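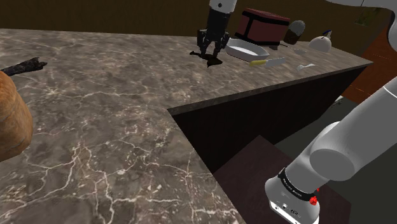 Figura 1 — Tampo em L, de aspecto marmóreo, com veios claros.

Imprimir | Enviar por e-mail

4. Limpeza e impermeabilização do tampo

Esta seção aplica-se aos tampos de pedra da linha Kairys, fornecidos pela Drandano. O selador Grarkier deve ser adquirido separadamente.

4.1 Preparação

1. Retire os objetos da área a tratar.
2. Dilua 12 ml de detergente neutro em 2 litros de água.
3. Limpe a superfície com pano macio, no sentido do comprimento.
4. Enxágue e seque — inclusive junto à parede.
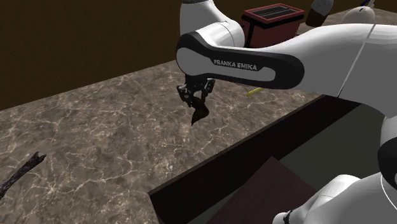 Figura 2 — Tampo marrom e encontro com a parede.

CUIDADO: não utilize vinagre, água sanitária ou esponja abrasiva.

4.2 Aplicação do selador

1. Ventile o ambiente.
2. Aplique uma camada fina e uniforme.
3. Aguarde uns 90 minutos e remova o excesso.
4. Repita a operação na borda frontal.
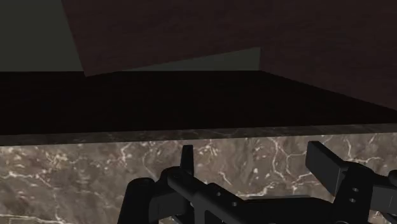
Figura 3 — Borda frontal da pedra.

NOTA: o tampo não deve receber líquidos até a cura completa do produto. Para emendas e cantos internos, consulte o código 142 do catálogo Andbridge.

Revisão do manual: 3 de setembro de 2024

Itens relacionados
Remoção de manchas de gordura
Troca do silicone da cuba
Termo de garantia Kairys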